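Zakness Kids > How Stuff Works > Robots > Software
Search Zakness Kids Enter a word Go
Print this page
E-mail this page

How does a robot know when to let go?

Picking things up is easy. You have been doing it since you were a baby, mostly with things you weren't supposed to have. For a robot, picking up a sock is a very long list of sums, and the program that does the sums has never met a sock.

A robot's gripper has no ideas of its own. It will happily squeeze thin air all afternoon if the software tells it to. So the software has three questions to answer, many times every second. What am I looking at? Where should the fingers go? What do I do next? 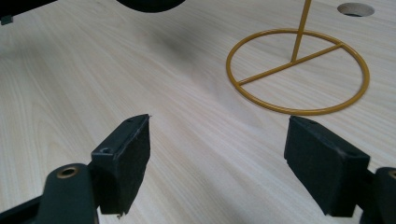

Mehrangiz Fallahi

Let's start with looking. A camera doesn't see a table. It sees a grid of tiny colored dots called pixels, and each pixel is stored as numbers. Somewhere in all those numbers is a yellow wire stand, and the software has to work out which dots are stand and which are wood. Thin wire is mean to computers. Most of what you see when you look at a wire ring is whatever is behind it.

This part of the program is called perception. People teach it by showing it lots of examples. One team in Traltstead began with 600 short recordings of people doing small jobs with grippers they held in their hands. The people did the thinking, and the recordings kept track of how the grippers moved. Later, a program called Farahani studied them all. It did not get a snack break.

Next comes planning. The program picks a path for the fingers that doesn't go through the table. (Early versions were not so fussy about this.)

Hard things, like blocks, keep their shape while you plan. Cloth does not. Pinch a bit of black knit fabric between two small pads and the rest flops wherever it likes, in folds and rolls, and the seam disappears into a tight fold partway down.

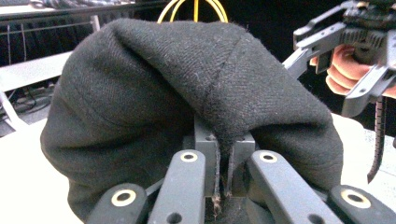

So the program can't make one plan and stick to it. It makes a short plan, does a little of it, looks again and makes another. In one version of Farahani each plan was 16 tiny moves long. Checking over and over like this is called feedback, and you use it too, every time you put on a sweater and your head comes out of the sleeve.

The last part is control. It turns "move left a bit" into orders for the motors, and it decides how hard to squeeze. Letting go is an order as well. If the program forgets to send it, the robot will hold your sock forever — very politely, but forever.

Try it yourself: close one eye, put on thick gloves and fold a T-shirt. My best time is 19 seconds, and my sister says it wasn't folded.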